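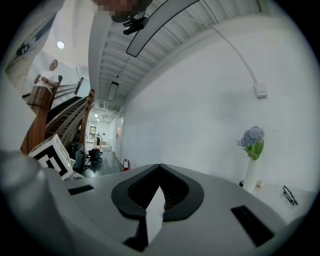
A hand-held gripper in the ground floor corridor at Calenberg, with the staircase on the left.

Home | News | Projects | Purchasing | Staff pages | Contact

Calenberg plans its second round of gripper purchases

Thursday, November 18, 2021

The automation group at Calenberg has presented its equipment plan for the coming year. The largest part of the plan is the purchase of more hand-held grippers, which the group uses to record everyday tasks in houses and offices. The plan was sent to the management this week, and a decision is expected before the new budget is closed.

At the moment the group owns two grippers of its own and borrows others from the company Flindent when the work requires it. This arrangement was good enough for the first months, says Solange Quintana, who leads the group. Now the calendar of recordings is full, and a borrowed gripper must often be returned in the middle of a job.

"We lose whole mornings only to send equipment back and receive it again," Quintana explained. "Each time we must also check the calibration. I would prefer to pay for the gripper one time and keep it here."

The group asked two suppliers for prices. The first offer, from Vasconcelos, includes the grippers, the printed markers and a carrying case for each set. The second one, from Certhorpe, has a lower price for the gripper itself, but the spare parts are sold separately. Dexter Aquino, who prepared the comparison, recommends looking at the price of the small parts with special attention. Rubber mounts and fingers are the parts that wear out first, and the group changed them more often than it had planned.

In the Certhorpe list, one replacement set costs 117 dollars. Aquino asked both suppliers to state in writing how long they will keep such parts in stock. Vasconcelos has answered already. From Certhorpe the group is still waiting for a reply.

Besides the grippers, the plan has a separate line of 4,000 dollars for storage, batteries and chargers. Last year these things were paid from the general office budget, and it was difficult to know afterwards what the recording work had really cost. Anderson Rocha from the accounting office asked for the change, and the group agreed to it.

A robot arm is not part of the plan for this year. The question was discussed in June, when some members of the group wanted to buy one arm together with the grippers. The opinion of Alcides Andrade was that the arm should wait until there is a fixed room for it, with a suitable table and enough power outlets. The grippers can be carried from one place to another and do not need any installation - for this reason they come first. Andrade will write a short note about the requirements for the room, so that the arm can be considered in the next plan.

There was also a discussion about training. New people need time before they can hold the gripper in a steady way and move it at a regular speed. Emerson Holanda, who teaches the beginners, asked that one gripper be kept only for practice. The proposal was accepted, with the condition that the practice gripper can be used as a reserve if another one is under repair.

If the plan is approved, the order will be placed in one piece and not in several small orders, as was done before. Both suppliers give a better price in this case. The group would then receive all the grippers at the same time, and Aquino would mark each one with its own inventory label before it is used.

Staff members who want to reserve a gripper for their own project should write to Quintana with the name of the project and the weeks they need. Reservations already made on the old list remain valid and do not have to be sent again.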